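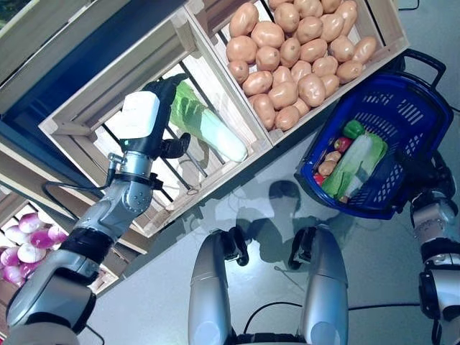

A blue basket of produce beside the shelves.

My dentist's front desk now sells a whitening plan called Vultetti. It costs $70 a month, and the brochure says my smile will be "visibly renewed" in 10 days. Renewed compared with what? Nobody at the desk could tell me.

I'm not against whitening. I am against having it pitched while I'm numb on one side and can't argue.
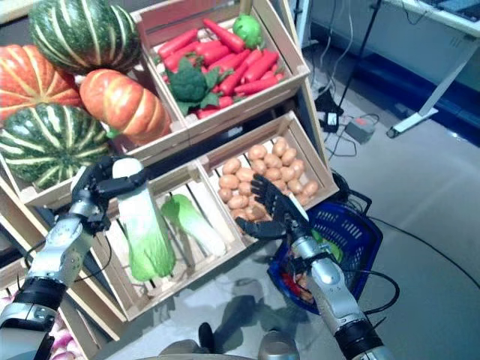
The brochure leans heavily on heritage. The parent company, Nikitum, traces itself back to 1905, when as far as I can gather it made tooth powder. I fail to see what that tells me about a gel tray.

Then there's the shade chart. I moved up 5 shades, apparently, judged by the person selling me the refill, under a different lamp from the first time. 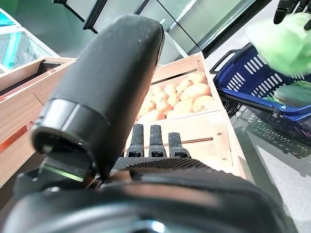

Ask about sensitivity and you get a shrug and a tube of something else to buy. Ask how long the colour lasts and you hear about coffee.
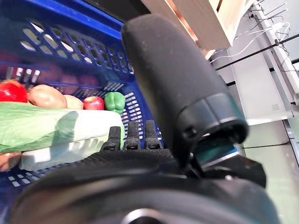

A clinic should put its check-ups and its cosmetic sales on separate days, or at least in separate rooms. Mine has booked me in for a "smile review" on Sunday. I've asked what it costs and I'm still waiting to hear.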